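Re: [brulelden-players] Running time and the second interval

Stella Massawe wrote:
> I timed the read-through at 102 minutes without a break. Do we
> still need two intervals? The Loltitz only asks for one, and the
> bar there is slow. Also, has anyone heard back about the risers?

Stella, thanks for timing it. I'd drop the second interval. The break after the trial is the natural one, and the last act loses its pull if people have just come back from the lobby.

On the risers: Cordeiro can lend us 36 feet of them in March, but we have to pick them up ourselves. The hire fee is 300, plus a deposit we get back. I've said yes for now.
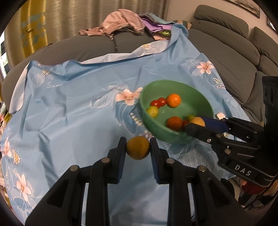 The Loltitz seats around 600 with the balcony open. I would keep the balcony closed for the first two nights. We did Peris there with it open and the voices went straight up into the roof — people in the back rows complained, and they were right to.

Two other things. The messenger's speech is still too long, and I'd like to cut from "when the ships" to "no man answered." If you play the messenger and hate this, write to me before the next rehearsal. And please bring pencils, not pens. The scripts go back to the library.

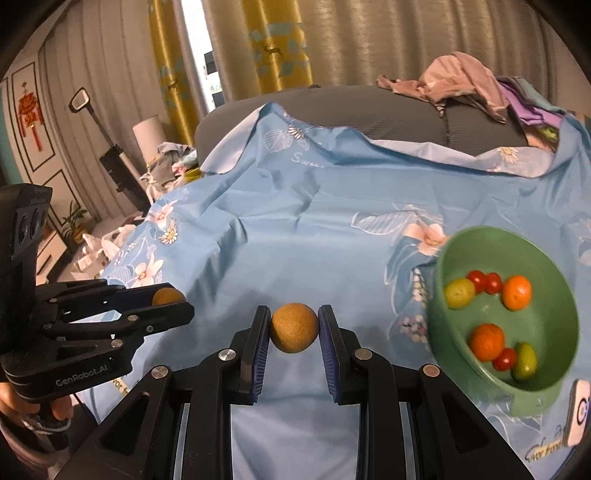
Two small tan balls, one in each gripper.

Call is 6:30 at the side door. The front will be locked.

> Also, has anyone got the long version of the song in Act Two?

I have it on paper and will bring copies.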